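This site uses cookies to remember your settings and count visits. Accept / Manage preferences

Bench notebook, two-arm cell, tableware set

April. Written in the evening, after the arms are parked. T. Leblanc

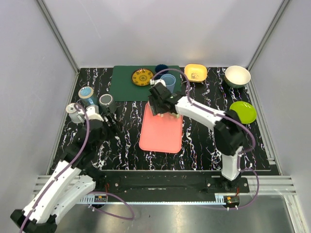 Task definition, version 2

The task for this week is "lay the place". The operator begins with the dishes spread over the table and must bring a plate and a cup to the green mat, in any order, with one arm or both. The pink tray in the middle is a transfer zone: when a thing is too far for one arm, that arm puts it down on the tray and the other arm takes it from there. I wrote this rule on the instruction card because in version 1 the operators passed cups directly in the air, and each person did it in a different manner. The policy then learned something between all these manners and let go too early.

Elsie does not like the tray rule. She thinks we lose the interesting behavior. I agree a little, but I prefer first a boring task which works, and afterwards we can add the handover in the air as its own task with its own label.

Objects

I keep the mugs standing together on the left and the bowls on the right, for the starting layout family A. In family B they are mixed. The translucent blue cup stays in both families although it is the worst object we have. The depth image sees through it and gives the distance of the thing behind. If the navy cup is behind it, as we often place it, the depth map has a hole with a ragged border. For the color-only model this is less a problem. I do not want to remove the cup. The people in Storkport have glasses in their kitchen and they will ask.

The yellow plate with the dark ring pattern is easy to find for the detector, also when an arm covers a part of it. The lime green plate is plain and gave some trouble with the exposure: under the top light its color goes near to white on one side. I lowered the exposure one step and fixed it there. Please do not put it back to automatic. If it is on automatic, the brightness changes each time a white arm comes in, and the model can use this as a clue for where the arm is.

The table cover with the marble pattern stays also. I know that it makes reflections. In Drurmont they recorded everything on a matte gray sheet and the policy did not survive the first real counter.

Recording

Total before today: 3212 episodes, both families together. Today: 143 kept. An episode is kept if the plate and the cup finish on the mat and the operator did not touch the table with a hand. If the cup falls and the operator picks it up again with the gripper, we keep it and mark it "recovery". I would like to have 250 of the recovery ones before we train again, and we are far from this number. It is not allowed to drop the cup on purpose. I could see in the older recordings when somebody did this, the gripper opens too fast and too wide.

I changed the sampling of the start positions. Before, the script in Tjoa chose a random position for every object, and the operator put it there more or less. The operator became tired and the positions became always the same. Now Tjoa shows a ghost of the object over the live picture and waits until the two agree. It takes longer for each reset but the spread of positions is clearly better in the plot.

Problems

1. The purple cable of the right arm makes a high loop over the gripper, and when the arm goes back to the bowls the loop can catch on a rim. To do: one more clip at the elbow, and test the full reach before the clip is tightened.

2. The left cable hangs over the mugs when the gripper works near them. Same remedy, but the slack must stay enough for the wrist rotation.

3. Bideo wrote the two joint streams with a time offset again after a restart. I found it only because the left gripper closed before its command. Elsie made a check which compares both clocks at the start and refuses to record if they differ too much.

4. White mug with the small print: when the print is turned away the labeler calls it another object. I corrected the names by hand. We should give names by position at the start, not by appearance.

Tomorrow

Cable clips first. Then family B only, with Elsie on the leader arms and me for the resets. If there is time, ten minutes of replay without objects, to see whether the offset is gone.

3 comments

Elsie Tawhiri: For problem 4, I can export the start positions from Tjoa into the label file, it has them already. Also I still want the air handover!

pkd_bench: Do you shuffle the families during training or train A first? We got worse results with A first.

Thibault Leblanc: Shuffled, from the beginning. I did not test A first. Elsie, yes please for the export, and the handover goes on the list.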